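Vasseur Equipment Services
Bench Cells / Small Parts Handling / Prikell Two-Finger Cell

Prikell Two-Finger Bench Cell: Setting Up, Care and Repair

Catalogue reference: 443
Page last revised: February 8, 2018
Responsible for this page: Margaux Riviere, Equipment Office

General

The Prikell cell is a bench-mounted handling station intended for teaching laboratories, repair workshops and small assembly rooms. It is supplied as a complete unit: table, arm, two-finger gripper, wrist camera, controller and a set of plastic parts bins. Cells are delivered assembled and are levelled on site by our own staff. The purchaser is asked to provide a dry, indoor position on a solid floor and one earthed socket within reach of the controller.

The information on this page applies to cells fitted with the Flondness gripper. Owners of the earlier suction version should ask the Equipment Office for the separate sheet.

Position and levelling

The table must be level in both directions before the arm is switched on for the first time. The adjusting feet are turned by hand and then locked with the spanner kept in the controller drawer. A cell that has been moved, even within the same room, must be levelled again and its reference points taught afresh.

Parts bins are placed within the reach of the arm and well inside the limits set in the controller. A bin which has been shifted during cleaning should be returned to its taught position before any programme is run. Bins may be replaced by others of the same size. Where a bin of a different depth is used, the lowest point of the gripper's travel must be set again, and this should be done at the slowest speed.

Table surface

The standard table has a grey wood-grain top. This finish was chosen for its low glare under ordinary room lighting. Chips and crumbs of material will gather on it in normal use and should be removed with a soft brush at the end of each working day. A damp cloth may follow. Solvents, scouring powder and metal scrapers must not be used.

Pale marks on the top should be examined after brushing. Those that remain are scratches and are of no consequence to the working of the cell, provided that the surface is still flat to the touch. A raised edge should be reported.

Gripper fingers

The two black fingers are the parts of the cell most subject to wear. They are supplied as a matched pair and must be changed as a pair. Checking is carried out with the arm at rest, the gripper opened and nothing held between the fingers. 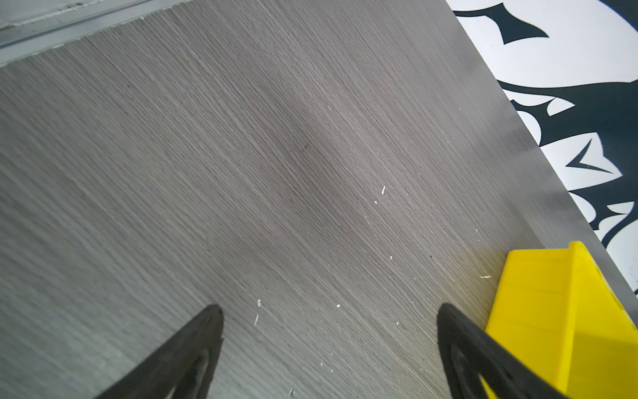
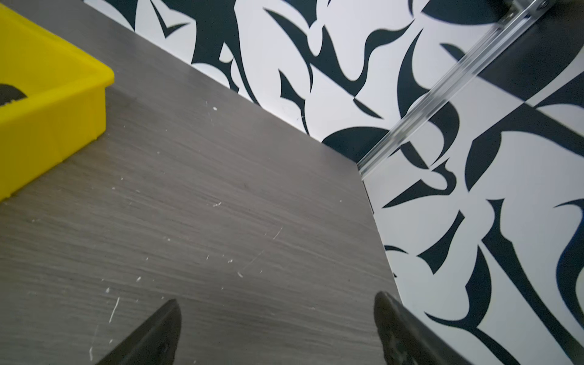

Open gripper over the table top, wrist camera view.

Each finger should be looked at along its full length for splits, flattening at the tip and dirt lodged in the inner face. Light soiling is removed with a cloth dampened in plain water. The fingers must be left to dry before work is resumed.

To change the fingers:

Switch the controller to Hold and wait for the green lamp to go out.
Disconnect the gripper lead at the wrist.
Support the finger with one hand and remove the two screws at its base.
Fit the new finger, making sure that its inner face is turned towards its partner.
Tighten the screws evenly with the short key. The long key must not be used.
Repeat for the second finger and reconnect the lead.
Run the Open and Close routine from the service menu before handling any part.

Fingers should be changed after 2000 hours of running or at the first sign of splitting, whichever comes sooner. The running hours are shown on the second page of the service menu and should be written in the log book at every change.

Wrist camera

The camera is set so that both finger tips are seen at the bottom of the picture when the gripper is open. If only one tip can be seen, the bracket has turned and must be put right. The bracket screw is loosened by half a turn, the camera is moved by hand until both tips are in view, and the screw is tightened. The lens is cleaned with the cloth supplied and with no other material.

After any movement of the bracket the camera must be matched to the arm again. The routine takes 78 seconds and should not be interrupted. If the routine ends with code 59, the controller has failed to find the reference card. Check that the card lies flat and that the room lights are on, then start the routine once more. A second failure should be referred to us.

Faults which may be dealt with by the owner

Gripper opens but will not close: examine the lead at the wrist and press it fully home.
One finger moves later than the other: remove both fingers, brush out the slide and refit.
Arm stops short of a bin: confirm that the bin is in its taught position, then check the level of the table.
Parts slip from the grip: clean the fingers. If slipping continues, change them.
Picture from the camera is dull: clean the lens.

Faults which must be referred

Any knocking from the shoulder or elbow of the arm, any smell of burning, and any fault in the stop circuit must be referred to the workshop. The cell should be switched off at the wall and a notice left on the controller. Covers fixed with sealed screws are not to be opened by the owner. Opening them ends the guarantee.

Repairs are carried out at our Nerkitz workshop under the direction of Hamisi Shemweta. Owners are asked to send the log book with the arm. The table and bins should be kept on site. A replacement arm may be lent while the work is in hand, subject to stock.

Spare parts

Finger pair, black, with screws
Short key
Gripper lead
Camera bracket and screw
Lens cloth
Reference card
Adjusting foot
Parts bin, standard depth

Orders should state the catalogue reference of the cell and the serial number printed on the underside of the controller. Finger pairs ordered without a serial number will be held until it has been supplied.

Training

A one-day course in the care of the cell is given by Bohdan Koval and Vinh Sầm at Nerkitz. It covers levelling, finger changes and the matching of the camera. The next course with places remaining is in June. Applications should be made in writing to Sandrine Gilbert at the Equipment Office, giving the names of those attending and the serial number of the cell on which they will work.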